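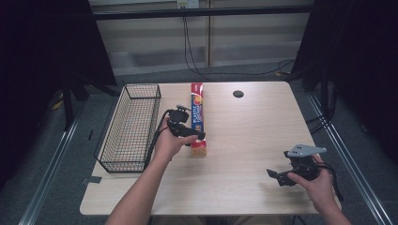
# Speaker notes: teaching by hand, teaching from a distance

November 27, 2020. Slot is half an hour including questions. Leave the last part open.

## Opening

Say who the talk is for: people who have a task they want a robot to do and have to decide how to show it. It isn't about training the model. If someone asks about network size, point them to the reading list and move on.

State the question early. You can show a robot a task in two ways. You can do the job yourself with grippers in your hands, or you can drive the robot from a station and let its own arms do it. Both give you recordings. They don't give you the same recordings.

Task for the whole talk: putting a boxed roll of food wrap into a wire basket. Dull on purpose. Everyone in the room has done it at home.

## Part 1: Remote control

Start with Stimard, our remote station. The operator moves two control arms and the robot arms follow.

- Good: whatever gets recorded, the robot could do. Joint limits and reach are already in the data.
- Bad: it is slow, and the operator can't feel the box. New operators squeeze too hard or stop short.
- Bad: you need the robot there the whole time. If it's down for service, you collect nothing.

Give the January figures. We planned for 910 demonstrations from Stimard and got 300. Don't blame the operators. Most of the lost time went to resets and to arms stopping at their limits.

Pause here. People usually want to write that down.

## Part 2: Hand-held grippers

Move to Climby, the hand-held set. One gripper in each hand, jaws worked by the fingers. You stand at the table and do the job.

- Good: people pick it up fast. They already know how to move a box.
- Good: two-handed work is much easier. One hand can steady the basket while the other brings the box over.
- Bad: people do things the arm can't. They lean, they twist the wrist too far, they step sideways.
- Bad: cables. Check them before every session. A cable that pulls on the wrist changes how a person moves, and that goes into the data.

Figure: 3,316 demonstrations over the same number of working days as the Stimard run. Say right away that this is the raw number, before filtering. The next part explains what filtering does to it.

## Part 3: What the gripper sees

Slow down for this part. It's the one people ask about later.

A person showing a task uses their own eyes. The policy doesn't get those. At the wrist it gets a close view of the fingers and part of the object, and it has to decide from that. So the approach matters as much as the grasp. Open the jaws early, come in with one finger on each side, then close. If you come in with the jaws half shut and fix it at the last moment, you've taught the robot to do that too.

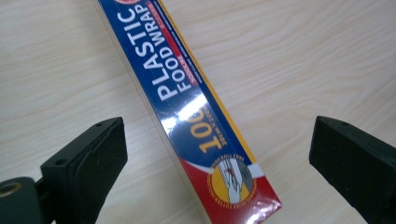
One objection came by email after the practice run of this talk: if the wrist view is all that counts, you could skip the remote station completely and spend the money on more hand-held sets. Read it out, then answer it. We tried that with Darkent, the earlier version of this project. The grasps were fine. The arm kept being asked for poses it couldn't reach, and we only learned this on the robot. A small remote set would have shown it in the first week.

Then talk about shiny packaging. Glare moves across the print when the wrist moves. Don't try to remove it with perfect lighting. Record under the lights the robot will work under, and change the angle of the box between runs.

## Part 4: Filtering

- Replay every hand-held demonstration against the arm model. Drop those it can't follow.
- Drop runs where the box was regrasped more than 2 times.
- Keep slow runs. Slow isn't wrong.
- Keep runs where the box was bumped and then picked up properly. The robot will bump it as well.

Pacheco is the tool we use for replay. Don't demo it live. The loading screen takes too long.

With the filter on, we lost around a third of the hand-held runs. Almost all of those were reach problems at the far edge of the table. Moving the basket closer to the person fixed most of it in later sessions.

## Part 5: What we do now

Collect a small remote set first and look at where the arms stop. Mark those limits on the table with tape. Then collect the large set by hand inside the marks. Go back to remote control for the cases the policy fails on.

## If there is time

Talk about instructions to demonstrators. Ours used to fill two pages, and now they fit on a card: start with the jaws open, don't step, finish with your hands clear of the basket.

## Questions to expect

- Can you mix both kinds of data? Yes. Label the source.
- Does the demonstrator's height matter? Yes, more than we thought. Adjust the table.
- Will the grasp transfer to other boxes? To boxes of similar width, mostly. We haven't tested soft bags.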